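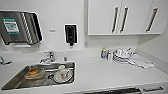
Wann darf ein Serviceroboter in einer Teeküche selbstständig arbeiten? Sobald die Gefährdungsbeurteilung vorliegt und der Arbeitsbereich freigegeben ist.

Startseite | Leitfäden | Normen | Kontakt
27. November, Redaktion Plarkden
Drucken | Per E-Mail senden

Vor der Freigabe ist wie folgt vorzugehen:

1. Greifkraft und Geschwindigkeit begrenzen. Im Mischbetrieb sind höchstens 275 mm/s zulässig.
2. Not-Halt prüfen und Ergebnis eintragen.

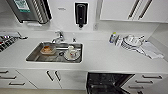
3. Geschirrspüler und Schubladen als bewegliche Hindernisse im Lageplan erfassen.
4. Prüfprotokoll nach 7 Tagen erneuern.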